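Search tickets
Keyword or ticket no.
Go

Ticket 1308
Subject: Clothes coming off hangers and rail bowing, Rirkgate bedroom wardrobe
Raised by: Lakshmi Sastry
Handled by: Mieczysław Jasińska
Product: Datard two-door wardrobe with Ama rail kit
Status: Open, waiting on customer

Problem as reported

The hanging rail in the bedroom wardrobe has started to bow in the middle. Long-sleeved tops slide off their hangers and end up on the wardrobe floor, usually overnight. The left door then catches on whatever has fallen and won't close. The wardrobe was fitted in February and was fine for the first couple of weeks. I have already tightened the end brackets once with the key that came in the bag. It made no difference to the sliding.

Reply 1 – Mieczysław Jasińska

Thanks for the details. Two separate faults are possible, so please try these in order and write back after each one.

1. Take everything off the rail. Leave it empty overnight and see whether it comes back straight.
2. Look at the end brackets. The open side of each cup should face up. If one is on its side the rail will sit low at that end.
3. Tell me what sort of hangers you use and what is on them.

Reply 2 – Lakshmi Sastry

Emptied it on Sat 26 March. The rail was straight again by the next morning, or near enough. I laid a spirit level on it and the bubble was just touching the line.

Both cups face up. The right one has a screw that turns without biting. I hadn't spotted that before as it was behind the coats.

Hangers are the thin plastic sort, all from the same shop. They have no notches and no grip on the shoulders. Everything that has been falling is knitwear or soft jersey. Shirts stay put.

Reply 3 – Mieczysław Jasińska

The loose screw explains the rail. With one end giving way the load moves to the middle and it bows. It doesn't explain the sliding, which sounds like the hangers.

Please do not put everything back yet. Sort the clothes on the bed first. Soft tops with wide necks should be folded and go on the shelf. Shirts and anything with a collar can be hung. The coats are best moved to the left end, away from the bad bracket, until it is repaired.

For folding, so that the pile fits the shelf depth:

– Lay the top flat and smooth the body out.
– Fold one sleeve across the body, then the other.
– Bring the sides in to the width of the shelf divider.
– Fold up from the hem, once for thick tops, twice for thin ones.

Reply 4 – Lakshmi Sastry

Sorting is under way. The hangers are off and on the mat with the clothes that still need doing. The grey-brown top went first, one sleeve over.

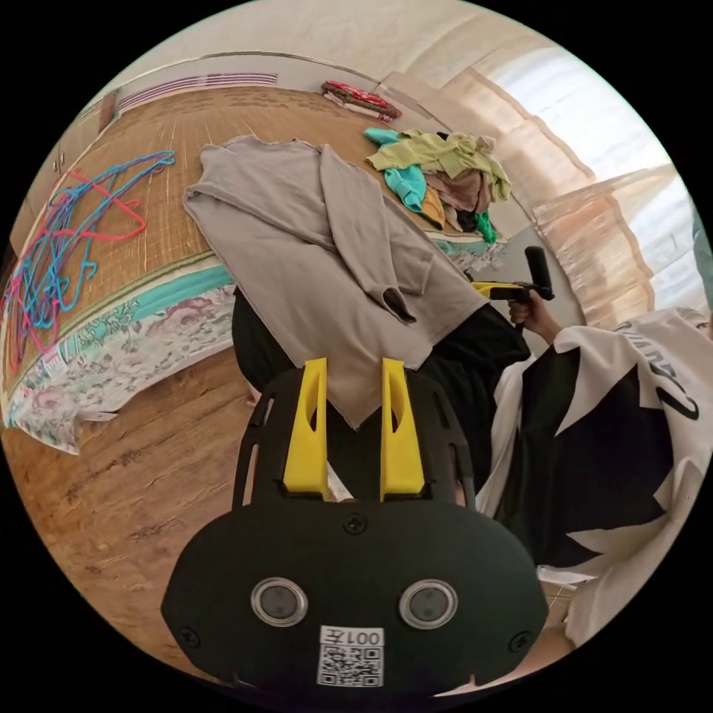
Reply 5 – Lakshmi Sastry

Shelf result: the folded tops fit, but only if I do the last fold twice even on the thick ones. Once leaves them sticking out past the front edge and the door touches them. The shelf seems shallower than the one in the leaflet. Could you check which one was sent? The sticker underneath says 1139.

The left door closes properly now with nothing on the wardrobe floor.

Reply 6 – Mieczysław Jasińska

1139 is the short shelf. It belongs to the Yule wardrobe and was packed with yours by mistake. It is safe to use, it just loses you some depth. I have asked the warehouse to send the right one with the bracket screws. You will get a pack of 8 screws, of which you need 3 for the right-hand bracket. Keep the others.

When the parts arrive:

1. Take the rail out before you touch the bracket.
2. Remove all the old screws, including the ones that still hold.
3. Fit the new ones by hand. They are slightly thicker. Stop when the head is flush – a power driver will strip the hole again.
4. Put the rail back and hang the shirts first. Leave it for a day and check it with the level before adding the coats.

If the new screws turn without biting as well, stop there and tell me. The side panel would need a plug.

Reply 7 – Lakshmi Sastry

Will do. Coats are on the back of the door for now. I would still like an answer on the hangers. Is there a type you recommend for jersey, or is it folding from now on?

Reply 8 – Mieczysław Jasińska

Flocked ones hold jersey well enough. Heavy knitwear is better folded whatever the hanger, as the shoulders stretch. Leaving this open until the bracket is done.

Related tickets
Wardrobe door catches at bottom corner
Ama rail kit: end cup fitted sideways
Yule shelf supplied with Datard wardrobe
Screw hole stripped in side panel
Shelf divider will not clip in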